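# Cover the table first

Every household project I have regretted began with the words "I'll just do it on the dining table." Glue, bike chain, a tray of November seedlings: the table remembers them all, and so do my in-laws.

Put something down before you start. A sheet with a grid on it is my favorite, as you get free straight lines for cutting fabric and lining up shelf brackets.
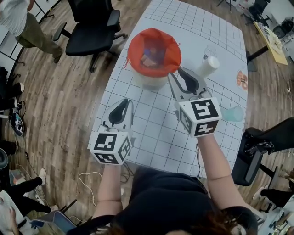
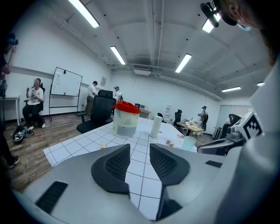

A few habits that have saved me money:

- **Pull it tight.** Wrinkles tip over small pots of varnish, always the full ones. Binder clips under the edge hold better than tape.
- **Blot spills.** Wiping only gives the stain a tour of the property.
- **Wait 48 hours after painting** before you fold the sheet. I waited overnight once and now own a very flat, very permanent square.
- **Sand drips off** with 220 grit once they're hard. Go with the grain and stop sooner than you want to.
- **Keep screws in a lidded tub.** A saucer works until someone needs a saucer.

My neighbor Hortensia Guzmán swears by an old shower curtain, hem cut off, rinsed in the yard afterward. It slides around a bit, so she puts a damp dish towel underneath.

Store the sheet rolled on a cardboard tube. Mine stands behind the water heater, next to the good scissors I hid from my family and then from myself.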